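Plikton Round Meeting Table, White

by Delwyn Cosgrove
July

Every office has a table that was bought for meetings and is used for everything else. The Plikton is our attempt to stop pretending. It's a big white round table for the middle of an open-plan floor, and we've sold it long enough to know that the meetings will be the least of its troubles.

The top measures 1230 mm across. Four people can work at it with laptops open, or five if they're fond of one another. We're regularly asked whether six will fit. Six will fit for a birthday cake.

Being round, it has no head, so whoever usually sits there will have to find some other way of showing it. It also has no corners, and if your walkway to the kitchen runs past the table your hips will notice the difference within a day or so.

White was the only colour we wanted to stock. It bounces the daylight about nicely if you put it near a window, and it goes with the white cabinet you've already got, the one with the pot plant on top. It also shows every biro mark and coffee ring, which some customers regard as a fault. Washington Furtado in our showroom regards it as a management tool.
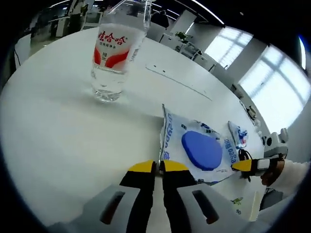
Things do gather on it. Water bottles, sachets, a printed sheet someone meant to take back to their desk. A round top seems to encourage this, there being no obvious edge to push it all towards. We can sell you a desk caddy from the Nondside range, and it will gather on the table too.

Cleaning is a damp cloth and a drop of dishwashing liquid. Please don't use the scouring side of the sponge. Please don't use the green stuff from under the sink either, whatever the label promises. Whiteboard marker comes off with methylated spirits if you get to it the same afternoon. Permanent marker is as advertised.

The top ships separately from the base and you'll want two people to lift it. Assembly takes one hex key (supplied) and 13 bolts (also supplied, and we do mean 13, so if there's one left over please turn the table upside down again). Remzi Saraç wrote the instructions and is touchy about them, but he does answer the phone between nine and three.

We've sent out over 3000 of these, mostly to offices, a few to libraries, and one to a dentist in Ballarat who won't tell us what it's for.

Details
Diameter: 1230 mm
Colour: white
Assembly: required, two people
Delivery: ground floor; stairs and lifts by arrangement
Returns: unassembled, in the original carton, which you've probably already given to the kids

Chairs aren't included. The Hirnwood stacker tucks under without complaint, and the Duman armchair doesn't, so measure first.

Related items
Hirnwood Stacking Chair
Duman Low Armchair
Nondside Desk Caddy
Plikton Round Café Table, Small

Contact us | © Plikton Office Furniture | Back to top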